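Progress report to Bornasard, 10/30/26
Project: Khasawneh community dance and disco nights

Hello all, and sorry this one runs a bit longer than the last. There's been a lot going on! You asked for a plain account of what we've done with the grant so far, what's left to do and where the money has gone, so I've stuck to that order, more or less, with a few wanderings.

## How the nights have gone

We've now run six evenings under the grant, all in the main hall at Khasawneh, and the total through the door is 1044. I was hoping for 1000 by this point so I'm really chuffed with that. The first night was quiet (rain, and a big match on the telly) and I did drive home wondering what I'd let myself in for, but the second was much livelier and from the third onwards we've had a proper full floor by nine o'clock.

The best of the lot was the ruby wedding night. A couple from the village asked if they could have their anniversary party as part of one of our evenings instead of hiring somewhere, and we said yes on the spot. They opened the dancing with a slow waltz, then the grandchildren took over and it was cheesy pop all the way to the last song. I must have played the same conga three times. We'd like to offer this again in spring if you're happy for us to – it's within the terms as I read them, but do tell me if I've got that wrong.

The early slot for families has worked well too. We start at half past five with games and a bit of musical statues, and the younger ones are off home before the lights go down for the grown-ups. A few parents have asked for a longer gap between the two so they can get the children fed, and we're going to try that next time.
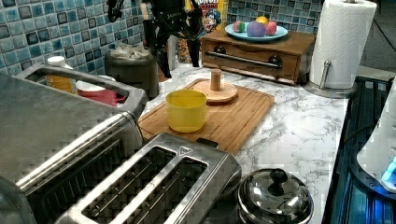

## Sound and lights

The new speakers came from Torkora and they are lovely. The old pair buzzed whenever the bass came in and I'd got so used to it that I'd stopped hearing it. These are clean right up to the top, and light enough that I can get them out of the van by myself, which my back is very grateful for.

The lighting has been more of a mixed bag. We hired the first set from Skillulia and two of the moving heads wouldn't talk to the desk at all. They swapped them without any fuss, but the swap didn't reach us until the third night, so the first two evenings were run on my own ancient disco lights and a mirror ball. People seemed to like the mirror ball, so it's staying!

We did have one grumble about noise from a house on the lane. I went round with a box of biscuits and we agreed that the side doors stay shut after ten and the bass comes down for the last half hour. I've not heard any more about it. The hall gets warm with the doors closed, so I've put two floor fans on the shopping list for the next stage.

## Where the money has gone

Most of it went on the speakers and the hall hire, as planned. The things that moved from the original budget are these:

- Lighting hire came in under, thanks to a discount from Skillulia for the late swap.
- Printing went over. We had the posters done twice, as the first batch had the wrong start time on (my mistake entirely).
- Music licence is paid up to the end of the season.
- Soft drinks and squash for the family slot weren't in the budget at all, and I've covered those from the raffle.

That leaves us with nearly £400 unspent, and I'd like to ask if we can carry it over into the next stage. I'd use it for the fans, a second radio microphone and some cable covers. At the moment we tape everything down, and it takes ages to set up and even longer to get off the floor at midnight when all you want is your bed. 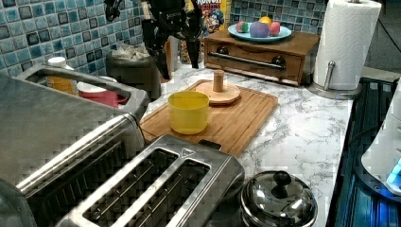
I haven't ordered any of it yet and won't until I hear from you. If you'd sooner have the money back and deal with it as a fresh request, that's fine by me as well, only I'd need to know fairly soon so I can get the microphone in time for the Christmas party night.

## What's coming up

The Christmas one is already filling up nicely and I think we'll have to go over to advance tickets, which we've not done before. Up to now it's been pay on the door and a stamp on the hand. I'm a bit nervous about it, as a good few of our regulars don't book things online, so we'll sell paper tickets at the hall as well.

After that we've pencilled in a sixties and seventies night, and a quieter tea dance in the afternoon for anyone who doesn't fancy a late one. The tea dance was your suggestion at our last meeting and I've had lots of interest in it already. I need to learn some more foxtrots!

Two things I still owe you are the feedback forms and the insurance certificate. The forms are in a carrier bag in my hallway waiting to be typed up, and the certificate will be in the post with the receipts.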